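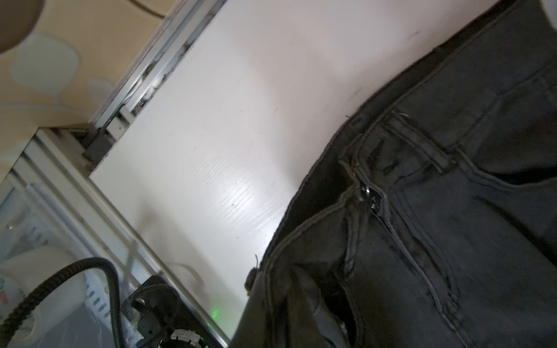
Dark jeans on the white table, waistband and fly side.

I slept badly and came in early. The corridor light was still off, and I had the room to myself until Florian arrived with his bread rolls. I like this hour. I can write some lines in the diary before the first run, and nobody asks me what I am writing.

Today was trousers again. We started with T-shirts in September, and I remember that I wrote in this same diary, quite proudly, that trousers would be easier. A trouser has two straight legs, I thought, so you put one leg on the other, you fold in the middle, finished. At home I do it while I am speaking on the phone with my mother. Now I have a different opinion about trousers.

The difficulty begins at the waistband. It is thick, it has the belt loops and the zipper, and it does not want to lie flat. When a gripper closes on the waistband, it must take all the layers or only one, and we have to decide which one we want. If it takes only the front layer and lifts, the back stays on the table and the whole thing opens like a bag. With a person, the fingers feel this at once. You rub the cloth between thumb and finger and you know. The arm has a camera near the hand and it looks from very close at the stitching, but to look at a seam and to feel a seam are two different kinds of knowledge.

Dark cloth makes it worse. On the white table the outline is very clear, I could draw it with a pencil. But inside the outline, where dark lies on dark, the fold is hard to find even for me when I sit at the monitor. Only the pale stitching helps a little. Florian would like us to do a week with light blue jeans first, to get better numbers for the Prosov report. I said that people at home have dark jeans also. We did not quarrel, but he was eating his roll rather loudly after that.

By noon the counter on the board said 226 tries for this garment. From these, 37 are what I call good, and I am not a strict person. Good means that I would put it in my own drawer and not take it out again to repair it. Florian's "good" is wider than mine. For him it is enough if the legs are one on the other and the piece can be carried. I wrote both numbers on the sheet and put our initials, so at least whoever reads it can choose. 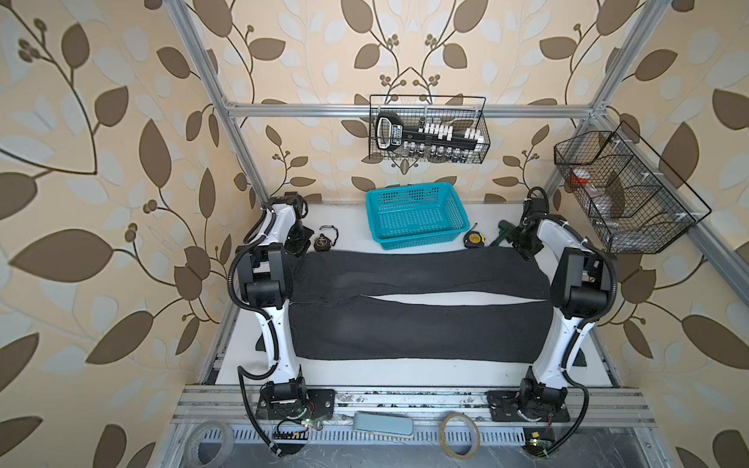 Bo-ram Cha
April 19, 2019

In the afternoon we worked with both arms. I moved the turquoise basket to the middle at the back, in front of the leaf wallpaper, where each arm can reach it if the wrist turns correctly. The finished piece should end in this basket. I left the tape measure lying beside it, and Florian told me I should put it away, and I said yes, and then I forgot.

Two arms are much better than one for cloth. I did not believe this so strongly before. With one arm everything is dragging: you pull a corner and the rest follows, or does not follow. With two, you can hold the far corners and bring them toward you at the same time, which is the way my aunt folds a bedsheet when she has no second person and uses her chin. The arms have no chin, of course. When one of them has to let go, to take a new corner, the cloth starts to slide, and in this second I always hold my breath. I think it is stupid to hold my breath for a trouser, but I do it.

The table is also too small, or the trousers are too long. One end hangs over at the side and one end bunches where the right arm is, and there the arm must work around its own elbow. At home I would simply pull everything a little to the left. To teach "simply pull a little to the left" took me most of last month, and it still does it only sometimes, and sometimes when it is not necessary.

At three o'clock the woman from Frerichs called. They have the laundry with the hotel customers, and she is always friendly and always in a hurry. She asked me directly: can it do my folding table yet, yes or no. I told her no. She asked about towels. I said that towels are closer, a towel is a rectangle and does not have pockets. She told me that her team does 1,891 pieces in a normal day, towels and work trousers mixed, and nobody sorts them nicely before. I wrote this number on the corner of my page and looked at it for a while. In the time of one of our trousers, her people are finished with a small pile, and they talk about their children during this.

After the call I was thinking about the question in general. My friends ask it too, and they think I will answer yes because it is my work. I have seen the video that Bastero sent around, with the shirt, and it is a nice video. I would like to see the minute before it and the minute after it. Who laid the shirt down so flat, for example? In our room it is mostly me who lays it down, and when I do it too carefully, I am doing half of the job myself. So today I started to throw the trousers on the table from standing height. The good ones became fewer — Florian had warned me — but now I trust them more.

My answer for tonight, only for myself: some steps yes. Carrying cloth to a basket, yes. The last fold, when everything before it is already right, mostly yes. Finding the corner of a dark trouser in a heap, no. And from a heap is how everything comes out of my dryer.

Small things to remember for tomorrow:

The right gripper closes a little late after many runs. Ask Plundent if the new fingers are already shipped. They promised the softer ones.

Bring a second pair, one with an elastic waist, to see if the zipper is really the problem or if I only blame it.

Clean the front rail. There are dark specks all along it, and the packing tape should not live there.

Write to the woman at Frerichs and ask if I can visit for 2 hours and watch hands. Only hands, I will not disturb.

When I came home there was a full drying rack in the kitchen, and I folded it all, slowly, and tried to notice what my left hand is doing. It was holding things down. Most of the time it did nothing else, it only rested on the cloth and waited for the right one. I want to try this on the left arm in the morning, before Florian comes.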